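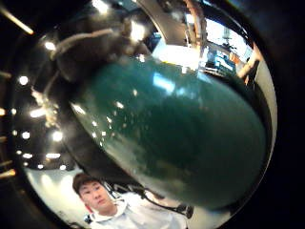

Dark green and very shiny.

I've been meaning to write about the walk to Brukgate for weeks now, and every time I sit down to it I end up putting the kettle on instead, so forgive me if it comes out in a bit of a heap.

We moved to Maltside in the spring, and for the first few months I drove everywhere. I'm not proud of it. The shops are in Brukgate, over the hill, and I'd told myself it was much too far on foot with bags. Then the car went in for a new clutch (860 pounds, I had to sit down) and I had no choice but to lace up my boots and get on with it. It's 3832 steps from our gate to the bakery door, according to my phone, and I have now done it in sunshine, in fog and in the sort of sideways rain that gets in at the collar.

What I hadn't expected was how many people I'd get to know. You don't meet anyone from a car, do you? Afroza Karunaratne was the first. She was cutting back her hedge and asked if I was lost, and we stood there talking about blackcurrants until my ice cream had gone soft in the bag. Further on there's Gerrit Zulu with his allotment, who has given me more leeks than two people can sensibly eat. I made soup, then a pie, then more soup, and there are still three in the fridge looking at me.

The path itself is nothing grand. It goes up behind the church, along the top field and down by the old wall, where it gets very muddy near the second stile - take the left side if you ever come this way, the right will have your boot off. In December it was dark by four and I carried my big torch and sang to myself, mostly hymns, and mostly the first verses.

The car has been back for ages now and I still walk most mornings. My knees grumbled for the first fortnight and then seemed to give up complaining. I sleep better too, though that might be the soup.

Next I'd like to try the long way round by the reservoir, which Gerrit says takes almost 13 miles off your shoe leather. I'll need better socks first. If anyone has a pair they swear by, do leave me a note underneath, as mine have gone at both heels.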